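# Kumdale Table Project: Final Report

**Course:** Everyday Objects Studio, room 601
**Written by:** Rosalía Aranda, for the Kumdale group

We picked the table setting brief because all of us had eaten at a badly set table at some point and none of us had ever thought about why it was bad. That sounds like a small subject and I worried we would run out of things to say by February. We didn't! I could have kept going until summer.

## What we set out to do

The brief asked for a casual setting for a shared lunch using only round, flat pieces: plates and coasters, no bowls, no cutlery, no cloth. We were allowed up to 10 pieces in the first round and had to explain every one we kept. Our question was pretty simple. How much can you do with color and surface when all the outlines are the same shape?

I wanted matching sets. The rest of the group wanted everything mismatched. We ended up somewhere between the two, closer to their side than mine, and I have come around to it completely.

## Choosing the pieces

We sorted what was in the studio cupboard into warm colors and cool colors and put the cool ones back almost right away. The background was already going to be blue, so blue plates would have vanished. Oranges and browns were the obvious thing to try, and they looked wonderful from the first minute. Katona, the group at the next table, went for white on white, which was elegant but much harder to judge from across the room.

The woven straw coasters were a late addition. I had written them off as something from a vacation rental (sorry to whoever donated them), but next to a glossy plate they do something I didn't expect. The weave has all those little light and dark bits in it, so it holds your eye, and then the plate beside it looks even smoother.

## Laying it out

Our first layouts were rows and circles, and they looked like a store shelf. Things got better when we let pieces overlap. With the reddish-brown plate lying partly on a tan straw coaster, you get two colors, two textures and two curves in one small spot, and the table stops looking like a diagram. 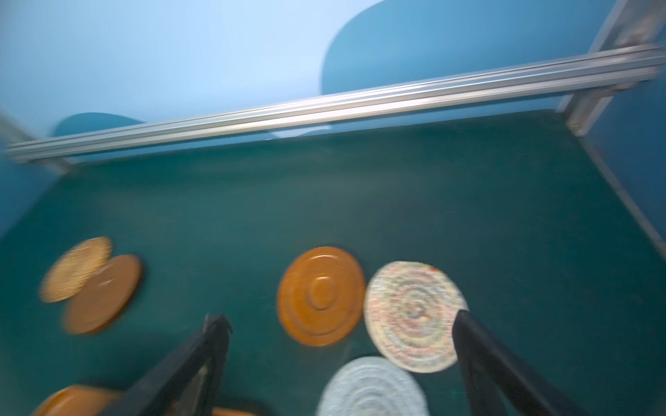
The overlap also raised a practical problem, because a plate that is half on a coaster and half off it sits at a slight tilt. For a sandwich this is fine. For anything with sauce it is a bad idea, and our instructor pointed that out before we did. We argued over whether a setting should be judged as it looks or as it works, and we agreed to write up 2 versions: Drandeo, with the overlaps, for how the table looks when people walk in, and Flotness, where every plate sits flat, for when the food comes out. Moving from one to the other means sliding a few pieces over, so it is no trouble at all.

I loved working against the dark teal top. Orange on teal is a loud pairing on paper, and I expected to get tired of it within a week. The straw calms it down, though. It is pale enough to give you a rest between the strong colors, and it has enough yellow in it to belong with the oranges.

The orange plate with the rings got the most discussion of anything we used. Concentric rings pull you to the middle, so wherever we put that plate became the center of the table whether we liked it or not. We tried it near a corner once and the whole layout felt like it was sliding off. After that it stayed near the middle.

## What I would change

- Start with the straw coasters and pick plates to go with them. We did it backwards.
- Try the layouts under evening light as well. All of ours were done before noon.
- Keep a sketch of each layout as we go. We lost a really nice one in January that I still can't rebuild from memory.
- Decide on the food first, even if it's only a list.

Drandeo is the version we are handing in for the display shelf, and the Flotness layout sheet goes in the folder behind it. If the room is free next term I would like to try the same pieces again with a cloth underneath, probably a plain cream one, and see whether the coasters still earn their place.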